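Proter corrige un fallo grave en su gestor de contraseñas Pimden

6 de noviembre de 2019
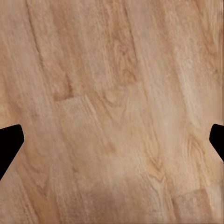

La empresa checa Proter ha publicado esta mañana una actualización de urgencia para Pimden, su gestor de contraseñas para equipos de escritorio. El fallo afecta a todas las versiones de la rama 2 y permite a un usuario sin privilegios leer el almacén de claves de otra cuenta del mismo equipo. Solo en local, de momento. Nada de ataque remoto, según la compañía.

Lo encontró Vendula Říha, investigadora de la consultora McGrath, mientras revisaba otra cosa: el módulo de sincronización Joltis, que Pimden usa desde la primavera. Joltis dejaba una copia temporal del almacén en una carpeta compartida y no la borraba al cerrar sesión. La copia iba cifrada, sí, pero con la clave guardada al lado.

"Es un error de los de manual, y llevaba meses ahí", dice Říha. Avisó a Proter en septiembre. Primera respuesta a las tres semanas.

Eduard Kadlec, director técnico de Proter, admite el retraso y asegura que no tienen constancia de que nadie lo haya explotado - tampoco han explicado cómo lo comprueban. La empresa habla de casi 2.000 organizaciones clientes, de las que 817 tenían Joltis activado por defecto. A esas se les ha enviado un correo con instrucciones.

Que hay que hacer: instalar el parche, reiniciar y borrar a mano la carpeta temporal, porque el instalador no la toca. En equipos compartidos (aulas, mostradores, bibliotecas) Proter recomienda ademas cambiar la contraseña maestra. Quien tenga más de 100 puestos puede pedir un script de limpieza al soporte técnico.

La versión móvil no está afectada. McGrath publicará los detalles técnicos a finales de noviembre, para dar tiempo a actualizar.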